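To: shared-equipment list
Subject: Re: Simulation first, or the second arm?
Date: April

> Before we put the order in to Kpodo, can somebody
> set out what we would get for the money if we
> bought simulation seats now and left the second arm
> until next year? Honthorpe will only sign off one
> of them in this round. I also need to know if the
> fingers have to be on the same order.

Replying to the list so that Larnside get it too.

My vote is for the seats. The Kakilano quote is 600 a seat for the year and we need 2, one at each site. Support is included, training is not. The workstation we have will run one seat without an upgrade. The other site will have to check its graphics card before we commit, and I would like that done this month.

The work we want to put on it is plain pick and place. We start with a tennis ball on a bare surface, then put larger things near it and see what that does to the approach. Two views from the simulated gripper: 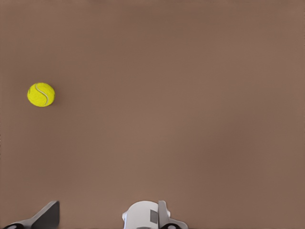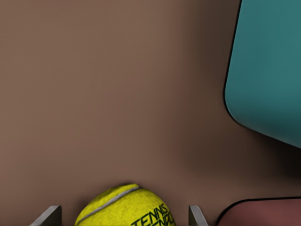 On the fingers – no, they can go on a separate order. I would hold them back until we have tried both widths in simulation. Last year we bought a set on the strength of the catalogue and it is still in the cupboard. If the narrow pair does the job we can drop the adapter plate from the list as well.

The second arm is a different sort of cost. It needs a bench, a guard and an electrician, and none of those is in the Kpodo figure. I would put it in next year's bid with those lines written out, plus 5 days of somebody's time for setting up.

One thing I could not settle from the paperwork is storage. Kakilano give 100 GB with each seat and charge beyond that. If we keep every camera view from every run we will go over. Larnside, could you say what you keep at the moment and for how long? I will put a line in the budget once I have that.

The form closes at noon on the last working day of the month. Please send corrections to the list, as I am not keeping a separate copy.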